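The war of the duvet

The bed in our flat is 137 centimetres wide, a figure I know because I once measured it at two in the morning to prove a point. Divided fairly, that gives each adult a strip slightly narrower than an airline would dare to sell. We have slept in it for six years and remain, in daylight, on excellent terms.

The trouble is the duvet. A mattress stays where you put it. A duvet has ambitions. It starts the night laid square across two people and by dawn it belongs entirely to one of them, who will deny everything and point out, quite warmly, that you could have pulled it back.

I grew up near Brosberg, where sharing a duvet was thought a bit forward even among the married. My grandparents had a single each, folded in thirds at the foot of the bed like letters waiting to be posted. I found this very sad as a child. I now think of it as the high point of European civilisation.

The British double came later, sold as a way of making the bed in ten seconds. Before that there were sheets, blankets and an eiderdown, tucked in so hard that you posted yourself into bed from the top. Theft was out of the question. You could barely bend your knees.

What the shops will sell you

Every October the bedding catalogues arrive with their remedies. Last year I ordered the Lalano, a duvet with a seam down the middle and a different weight of filling on each side. It cost £52 in the sale and was a fine idea, provided neither of you ever turned over. By the first weekend my partner had the warm half, the cool half and the seam.

Then there was the Bastos, a set of clips on elastic that hold the cover to the mattress. They held. In the small hours one of them let go with a crack like a starting pistol, and we lay there for some time wondering who had been shot. 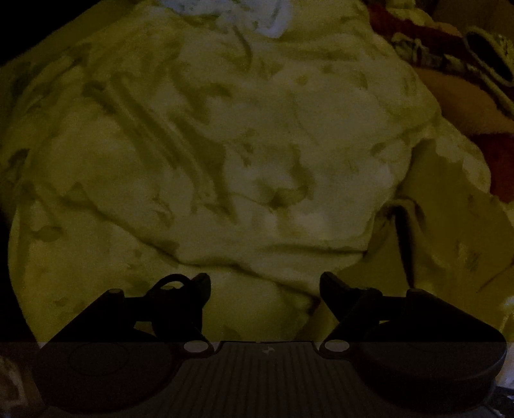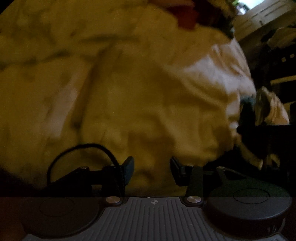
The case for two

So this winter we gave in and bought two singles. There is a certain shame in it. Friends who come to leave their coats on the bed see the pair of them and go quiet, then ask very kindly how things are at home.

Things are fine. I am warm on both sides for the first time since my twenties. The only loss is the making of the bed, which now takes twice as long and looks like a youth hostel. My mother rang to say she had always known it would come to this.

I did hear of one last option, a home insurance firm called Skurance that asks customers what keeps them up at night. I wrote back at length. My reply ran to 661 words and I have yet to hear from them, though the premium has gone up.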